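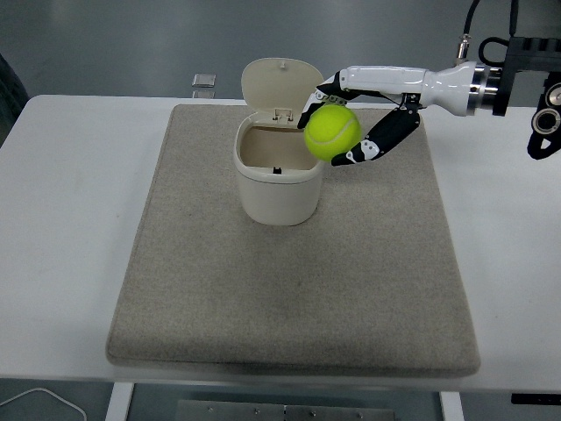

The little flip-lid bin on the felt mat, lid up, with a tennis ball right at the rim.

Home Tidying Cleaning Small Spaces Ask Us Search

How to Set Up a Table Bin on a Felt Mat (and Keep the Mat Nice)

27 March 2021
By Sólveig Þorgeirsson

I have been meaning to write this one up for ages, mostly for my sister-in-law, who keeps asking me how I stop our work table from turning into a heap of odds and ends. We have a plain white table that everything lands on (balls, pen caps, bits of string, you know the sort of thing), and for years I used a bowl. The bowl was a mistake! It had no lid, so it just kept growing upward.

What I like now is a small plastic bin with a hinged lid, standing on a big felt mat. It takes ten minutes to set up and most of that is wiping.

You will need:
a small bin with a flip lid
a thick felt mat, big enough to leave working room around the bin
a soft brush or a lint roller
a damp cloth and a drop of mild dish soap

1. Clear the table completely and wipe it down. Let it dry all the way before the felt goes on, and don't rush this part, go and make some coffee.

2. Lay the mat in the middle and smooth it from the center out with the flat of your hand. Leave a border of bare table on both sides. I use the border for my cup, as coffee and felt do not get along.

3. Put the bin toward the back of the mat, with the hinge side facing away from you. The lid then stands up behind the opening and you can drop things in from the front or either side without knocking it. Mine sat at the front for the first week and I must have caught my sleeve on it every single day.

4. Try the bin with the largest thing you expect to put in it. For us it's a tennis ball, thanks to the dog, so I wanted an opening that a ball would go through with a bit of room to spare. If you only have paper clips and erasers, you can go much smaller.

5. Open the lid all the way before you start sorting and leave it open until you're through. Work from the outside of the table inward, one handful at a time. Close it when you're done, and there you are, a tidy table.

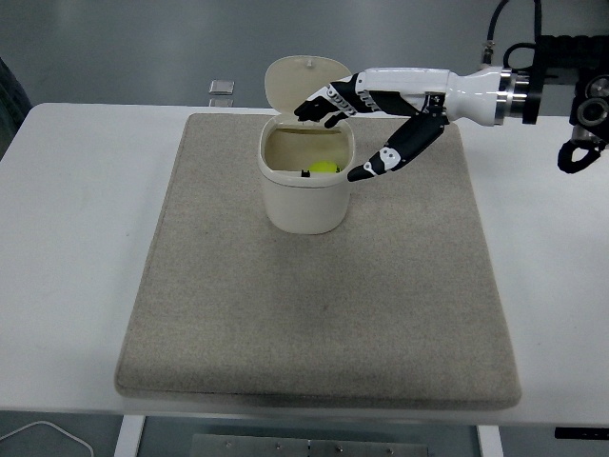
Vurkadholm, September

Coming back to this page after a summer of use, with a few things I would add.

Big, light things first, small things after, is how I used to fill the bin. I've changed my mind! A tennis ball at the bottom takes up a surprising amount of room, and any tiny black bit that drops in beside it is a nuisance to spot over the rim. So now the small pieces go in a little jar, and the bin is for the bigger stuff.

Oddur Holst wrote to ask about smudges on pale felt. An oatmeal color hides crumbs beautifully but it does show darker marks toward the middle, where everybody's hands go. Brush first, always in one direction, then dab with the damp cloth and soap. Please don't scrub, it pills. Dry it flat, away from the heater. Some marks never quite leave, and I've made my peace with a few of mine.

To clean the bin, tip it out, wipe the inside walls, and go around the hinge with an old toothbrush. Dust loves a hinge.

More in Tidying
Drawer dividers from cereal boxes
Washing a wool blanket in the bathtub
Where to keep the dog's toys, by Junaid Marwat
Getting pen marks off a white table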